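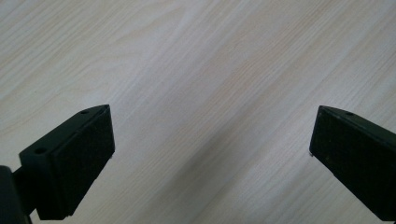
Chapter 8
Surfaces and Fixtures in the Small Shop

A customer forms an opinion of a shop before reading a single price tag. Most of that opinion comes from the things goods sit on or hang from, which the trade calls fixtures. Tables are the oldest of these and still the most common. A pale tabletop with a visible wood grain, its streaks running in long wavy lines and curving into loose ovals, suits small dark goods such as belts or leather purses. The same top does little for cream linens, which tend to fade into it. This chapter looks at how a shop owner chooses fixtures, where they go, and what they cost over their working life.

We will follow one business throughout. Castaño is a gift and accessories shop in the town of Skistholm, with 1,008 square feet of selling space and 2 entrances. In its first year it stocked 3,154 separate items and bought nearly all its fixtures secondhand from a dealer, Andetti. By November the owners had replaced a third of them. The reasons are taken up in Section 8.3.

8.1 Flat Display and Hanging Display

Flat display means tables, shelves and counters. It lets people handle goods easily, but it uses floor space quickly and needs tidying all day. Hanging display puts more stock above the same patch of floor - useful for key rings, scarves, carded earrings and anything else with a loop or a punched hole. A countertop spinner is the usual choice where space is tight. A white wire one with two tiers of spokes around a central pole takes up only a small circle at its base, and the upper tier alone gives eight places to hang stock. 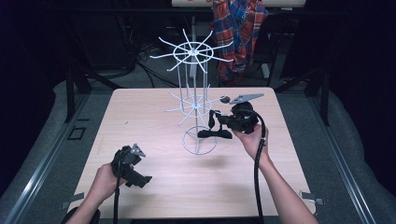
8.2 Placing Fixtures on the Floor

Start with the doors. Shoppers need a few steps to slow down after they come in, and goods placed in that space are often passed by. Castaño set its first table too close to the street entrance and later moved it back toward the register.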